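Running a drawer-and-ball demonstration on an open day

Notes from the Zavumik workshop, revised in May by Ernő Jakab

The procedure below covers a short manipulation demonstration for visitors: the robot puts a small ball into a drawer, or takes one out, on a piece of ordinary bedroom furniture. It assumes a wheeled base with one working arm and a multi-fingered hand, and a team of two. One person operates and the other talks. Do not combine the roles.

1. Prepare the furniture

Choose a nightstand with a single drawer. Empty the drawer and wipe out the bottom panel. Pull the drawer fully open by hand and check that it stays on its runners with a light load at the front edge. If it sags, change the nightstand. We have used the same Famwood unit for two seasons and its drawer front is scratched, but the runners are still straight.

A glossy top causes trouble under ceiling lights. Reflections move as the robot moves, and the depth reading on the top surface becomes unreliable. Either set the unit back from the brightest lamp or restrict the task to the inside of the drawer.

2. Set the positions

Place the base to one side of the drawer, so that the arm reaches in at an angle and visitors opposite can see the hand. Lock the casters. Start with 35 cm between the base and the side of the nightstand and adjust from there. Too close, and the elbow folds up over the drawer front; too far, and the wrist cannot point down into the cavity.

Mark the floor with tape once the position works. Speckled floors hide pale tape, so use a dark colour.

3. Teach the reach

Run the arm without a ball first, at 20 per cent speed. The order is:

Raise the elbow above the height of the tabletop.
Bring the wrist over the drawer.
Lower the hand until the fingertips clear the side walls.
Stop, and save the pose.

Repeat with the ball in each corner. The rear corners are the difficult ones, as the forearm comes near the edge of the top. 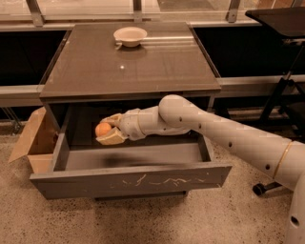 Workshop Notes, No. 3, page 419

4. Set the grasp

A small ball needs a finger under or behind it and another over the top. With the orange ball we close the hand slowly, let the lower pad make contact, then curl the upper finger over. Soft pads tolerate a few millimetres of error. Keep the closing force low – a hard squeeze tends to push the ball out sideways, and in a drawer it will roll to the wall and stay there.

If the ball ends up against a side wall, do not chase it with the fingers. Open the hand, lift clear, and approach again with the wrist turned so that no finger has to fit between ball and wall.

A shadow from the arm falls across the drawer bottom in most lighting. The Plutar tracking software copes with this if the ball is a strong colour. Grey and brown balls were lost often enough that we stopped using them.

5. Run it for visitors

Allow roughly four minutes for each group. Miklós Farkas, who operated at the Bárány open day, announces each motion before starting it, and this has cut the number of people leaning in. Keep one hand near the stop button whenever the arm is live. Visitors stay behind the line until the arm is parked.

Offer to repeat the grasp once. Save further attempts for the end of the session, when there is time to move the ball and teach a new pose.

6. Afterwards

Park the arm before closing the drawer. Check the finger pads for dust and splits, note any failed grasps with the position of the ball, and leave the floor marks down until the last group has gone.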